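Submitting a Novel to the Clurden Thriller List

Clurden accepts unsolicited manuscripts in the thriller, espionage and crime categories during the month of September. Authors should read the full procedure before preparing their files. Submissions that do not follow it are returned unread.

Step 1: Confirm that your book is eligible

The manuscript must be complete and no shorter than 200 double-spaced pages. Books that belong to a series may be submitted, provided the first volume is the one sent. Previously self-published work is accepted only if it has been withdrawn from sale for at least 90 days.

Step 2: Write the jacket summary

Prepare a summary of no more than 200 words in the present tense. Name the main character, state what that character stands to lose, and stop before the final third of the plot. Do not include review quotations or comparisons to living authors. The summary supplied for Turkine, now the lead title on the list, is a useful model – it names two characters, one city and one deadline.

Step 3: Prepare the synopsis

The synopsis is a separate document with a limit of 2000 words. Unlike the jacket summary, it must reveal the ending. Set each character's name in capitals at first mention and keep events in the order in which the reader meets them.

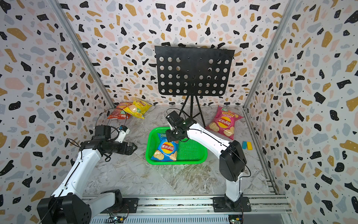
Music stand and green mesh basket with a bag of Lay's chips.

Step 4: Format the sample chapters

Send the first three chapters as a single file. Use one-inch margins, a 12-point serif font and page numbers in the upper right corner. The title and the author's last name should appear in the header of every page. Prologues count as a chapter.

Step 5: Upload your files

Submissions are made through the Prorinico portal. Create an account, choose "Fiction – Adult" and enter list code 3810. Upload the summary, synopsis and sample chapters in that order. The portal closes at 5:00 p.m. on the last Thursday of the month, and late files cannot be added by staff.

Step 6: After submission

A confirmation number is sent by email. Readers' reports are completed within 90 days, and authors whose work is moving forward are asked for the full manuscript. Translated novels are assessed separately by the Wan imprint; questions concerning translation rights should be addressed in writing to Hafþór Grímsdóttir, Rights Editor. Authors may withdraw a submission at any time from the account page – please do so promptly if the book is placed elsewhere.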